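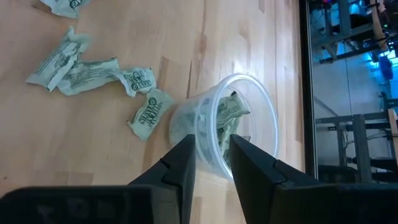 Surely wrappers just go in the trash, a customer in Hurkstead wrote to us last winter, and is there really a company for this? There is. We have been Zomora for 9 years, and scraps of printed paper on a table are most of what we think about.

Search this site
Enter keyword
Go

We run the clearing-up side of tea counters, staff kitchens and one very untidy bowling alley. Our founders met wiping tables at the old Gruber cafeteria, where the official policy on small litter was to push it toward the next person. They thought a tub on every table might help. It did, and management took the idea so seriously that it bought three tubs.

Today we look after 68 break rooms between Hurkstead and Ketano. Our method fits on a card. Put a clear tub where people sit. Let them see there's already paper in it. Empty it before it becomes a sculpture. Clear plastic matters more than you'd think, as people will hide an apple core in anything they can't see into.

We sort what comes back by hand on a wooden table in our front room. Crumpled paper takes up a heroic amount of space for something that weighs nothing, so we flatten it first. New hires find this soothing for most of a morning.

Visitors are welcome until 3 in the afternoon. Coffee is free. Please put your sugar packet in the tub.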